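The Tray from Wutstead

She had promised to take one thing from the house and leave the rest for the clearance people, and she took the tray.
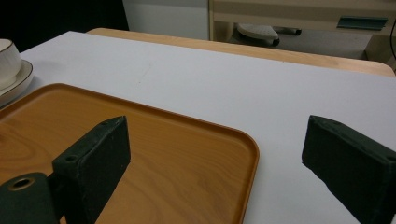 It had come with her on the bus, upright in a carrier bag between her knees, all 11 stops. Her brother had wanted the clock. He had got the clock, and the barometer, and the two good chairs, and he had said on the phone that she could still change her mind.

She put it on the white table in her own kitchen and it looked smaller than it had at Wutstead. The colour was the same, orange like the honey their mother bought, with the dark lines swirling through it. As a girl she had followed those lines with a finger while she was ill in bed, and had always lost her way near one of the rounded corners. Soup had come on that tray, and toast, and once a letter from Carrasco with 3 foreign stamps on it, which her mother stood against the glass and did not mention.

She had asked about the letter 30 years later. Her mother said it was from someone who used to work at Provell, and would she pass the salt.

The kettle boiled. She got down a cup and a saucer, then put the saucer back. There was nobody to carry anything to. She could drink her tea at the sink, as she did every day, looking out at the bins.

The phone rang at ten past four. It was her brother. The clock had stopped, he said, and did she remember which way the key went.

'Left,' she said. 'Not too tight.'

She waited while he tried it. She could hear him breathing, then the tick – quite loud, even down the line.

'Have you had your tea?' he said.

'I'm just taking it through,' she said, and set the cup on the tray.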